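4.3 Before the shift: handset checks

The Varkeo handset replaces the tethered pendant used at Stilley until September. The operator now demonstrates each task by hand and the cell learns from the recording, so the people who formerly wrote motion scripts spend most of the shift on their feet or at a table.

1. Put the handset down with the notch facing you.
2. Check the dark lining of the V-shaped notch for cuts. The narrow slot at its base must be open.
3. Check that the white pads on the grey body are not lifting at the corners.
4. Log the handset against your own name. Recordings without a name are discarded at 14:00.
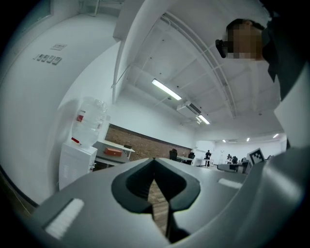
SECTION 4: OPERATOR TASKS
4.4 Recording a drawer task

1. Place the drawer box near the middle of the table, knob accessible.
2. Put in the items listed on the task card. Paper items go in the lower compartment.
3. Sit at the table with one handset in each hand, fingers pointing forward.
4. Keep the marker cubes uncovered. Sleeves must not hang over them.
5. Route both cables clear of your knees and the table leg.
6. Record the task 3 times, then change over with your partner.

NOTE: Cloth items may be left on the table between recordings. Do not fold them unless the card says so.

CAUTION: Cables reaching the floor are a trip hazard. Anyone working at the next table must be told before recording starts.

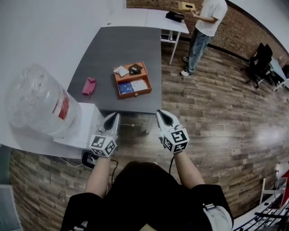 Text: Yulan Zhong. Checked by Miroslava Trnka, Van Acker site.

4.5 Changes to job roles

Script writers are retitled demonstrators. Pay grade is unchanged. Time spent holding handsets is limited to 405 minutes per week and is entered in the Poltosov timesheet under code 14.

A task is released to the cell after more than 1,000 accepted recordings. Until release, packing staff continue to do it by hand. After release, one of them stays on as cell attendant and may stop the cell at any time without asking the shift lead.

Faulty handsets: see 4.7.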